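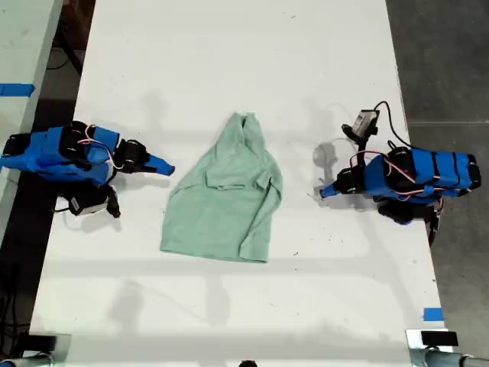
A pale green cotton top on a white table, bunched in a heap.

The case for a proper folding table

Most advice on folding clothes concerns the fold. Very little concerns the surface, and I think the emphasis is wrong. A competent fold on a bed is harder than a mediocre one on a table, and most households do theirs on a bed.

A mattress gives under the hand. Press a crease into a cotton top and the fabric sinks with the duvet, so the line drifts before the second fold is made. A hard, flat top holds the first edge while the sleeves are brought across. It should also be plain. On white, a pale garment still shows its outline by the shadow it casts, and a twisted hem is easy to find. On a patterned cover it is not.

Height matters as much. I kept notes in July, when the household washing came to 155 items. Folding on the bed, I stopped to straighten my back every 20 items. At a table of standing height I did not need to stop.

The usual objection is space. I accept it in part. The flat in Strickland where I kept the notes has no utility room, and a table used for one task is hard to defend. A narrow one, long enough for a shirt laid out in full, can stand against a wall and serve for wrapping parcels or cutting cloth as well.

Folding boards such as the Flonditell are sold as an alternative. They give a uniform width, and for plain shirts they do the job. They do less for anything with a hood or a thick collar, where the bulk sits at one end and has to be flattened by hand first. The Roka has the same limit, and both still need a firm surface underneath.

My own order is fixed: shake, lay face down, smooth from the centre outwards, sleeves in, then 3 folds from the hem – hood last, tucked flat. On a bed I would not attempt the smoothing at all.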